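Wiesława Czerwiński has been letting rooms in Munside for 16 years and she talks fast. We met on a Thursday, between viewings, she had half an hour and most of it went on phone calls.

So what's changed? "Everything. The rents, the people, the forms." First room she let went for 200 a month, bills in. Same room now is 575 and she says she still gets a queue.

Does she feel bad about that? A pause. "Some months, yes. But the boiler man doesn't charge me old prices." The boiler comes up a lot. It went in July, of all times, and the new one took most of what she'd put by.

She won't use an agent. Tried one over in Varel, they wanted a fee for the advert, a fee for the keys, a fee for renewing. "I can hand over a key myself." Her adverts are four lines long and she writes them by hand first, then types them up at teh library.

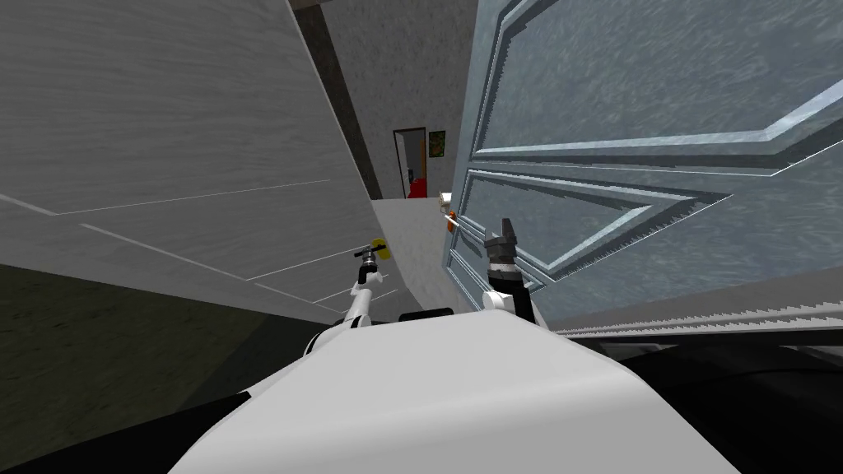

Waldemar Kalinowski thinks she is too soft. He reckons the deposit ought to be 1000, no argument, and that anyone who can't find it will be late with the rent by winter anyway.

She has heard this before. "He's had more empty rooms than me, put that in." Her own rule is a month up front and a cup of tea in the kitchen. If they wash up the cup, good sign. If they don't she might still say yes, depends on the day.

Worst tenant? She won't say. Best was a night baker, stayed six years, left bread on the stairs for the whole house.

Any plans to stop? Her sister wants her to sell up and move nearer the sea. "And do what, look at it?" Phone again. The three o'clock viewing is early and shes already got her coat on.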